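Gripper week, part two

2018-10-15

So I finally got both sets of grippers through the dish test, and I have opinions! Quick recap if you missed the last post: I've been trying to decide between the Trundex fingers and the Firkeck ones for kitchen stuff, and I'd been putting off the sink because the sink is where everything I build goes to die. 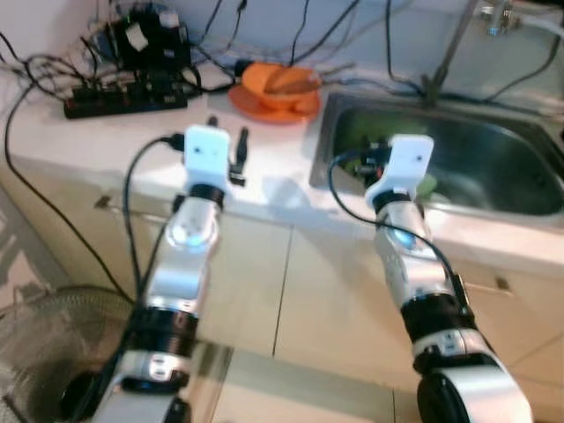
The Trundex fingers cost me $654 for the pair and they grip like crazy, which sounds great until you hand them something thin. I set the closing force to 80 on the Deltside controller (its scale, don't ask me for units) and flat plates kept twisting on me. Bowls are a different story. The orange one back by the wall, with the saucer under it and the utensil lying across the rim, is the thing I practice on most, and a nice thick rim makes any gripper look smart. I also need to do something about those cables looping off the tops of the grippers, they make me nervous every time a wrist turns.

Firkeck's fingers are softer and slower and I kind of love them. They took 7 tries to calibrate (seven! the manual says one) but after that the plate runs went way better, even with the plate leaning at an angle.

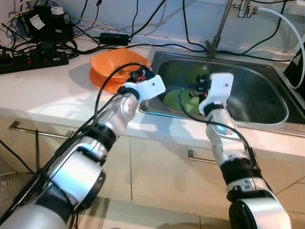
What I can't get used to is the lag. The Firkeck driver waits a beat before every close, and with two arms going you really feel it. Switching the controller to its fast mode helped a little and then crashed twice, so I switched it back. My log is up to 2,634 lines now and most of them are me retrying the same grasp.

For now I'm leaning Firkeck for plates and Trundex for everything else. Next up is the Mitsotakis-Vlachou wrist, if it ever ships. They're saying January.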